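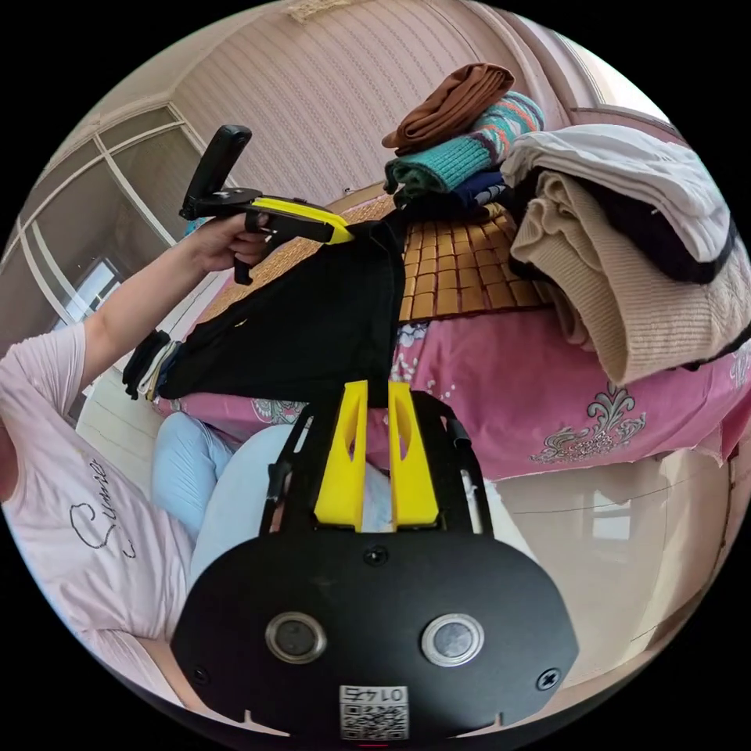 Re: Kadholm in May, ferry or bus?
From: Bronwyn Dunstan
To: Slow Travel list
Date: 30/06/2024

Hi Sibel, hi everyone,

Sibel Karaca wrote:
> We're thinking of four nights in Kadholm next May and can't decide
> between the boat from Ginton and the overland bus. Is the old town
> worth that long? And is it freezing?

Take the boat! I did the bus one way and it's 11 hours with one decent stop (Bakke, good soup, terrible coffee). The ferry is slower on paper but you get a bunk, and I slept like a log.

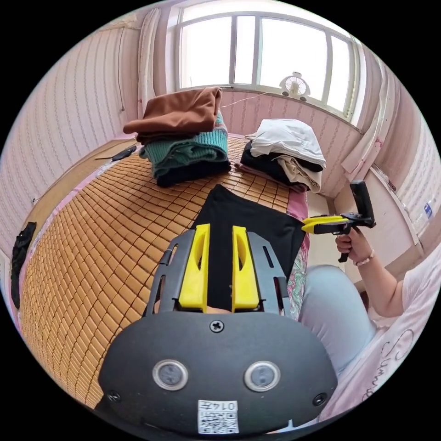
Four nights is about right, I'd say. The old town fills a day and a half, and then you'll want the fortress walk, which has 464 steps and a handrail for maybe half of them. Bring real shoes. It was chilly in the mornings when I went, and I was in short sleeves by lunch. 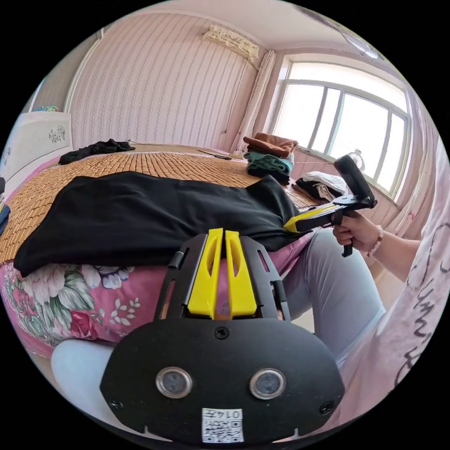

Where to sleep

I stayed up the hill from the harbor and paid 3,341 for the whole stay in local money, breakfast included (so much smoked fish!). Farhad Shokri posted a cheaper place a while back, so check the archive. Bus 22 runs up from the dock but quits early on Sundays. 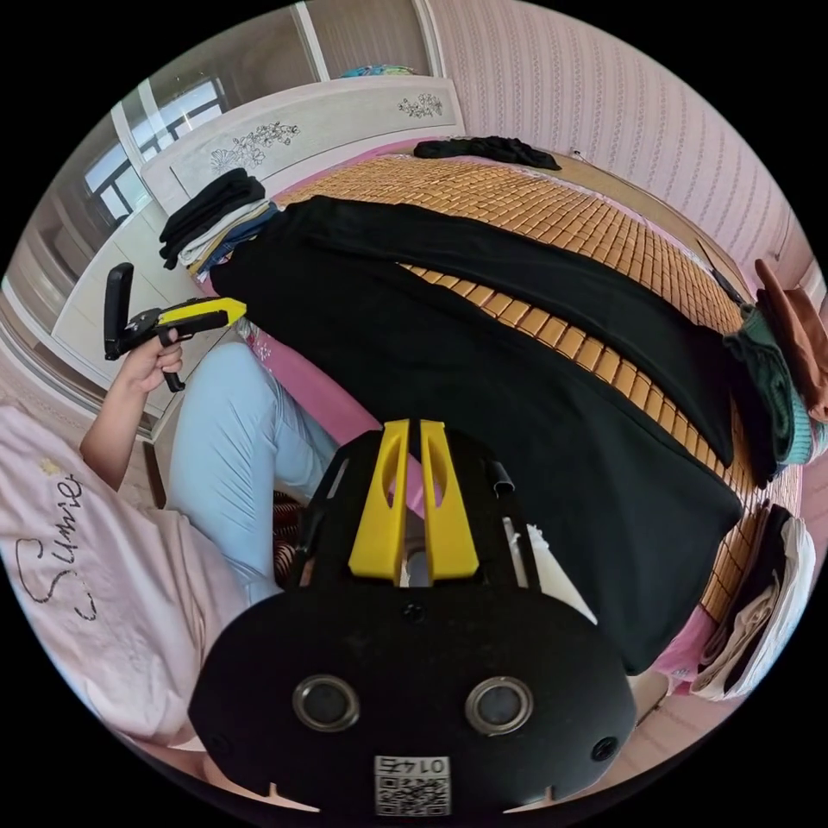
Pink T-shirt and jeans

Oh, and if you have a spare day, Pludthorpe is an easy hop and the market there beats Kadholm's by a mile. Go before ten, the bread goes fast.

Bronwyn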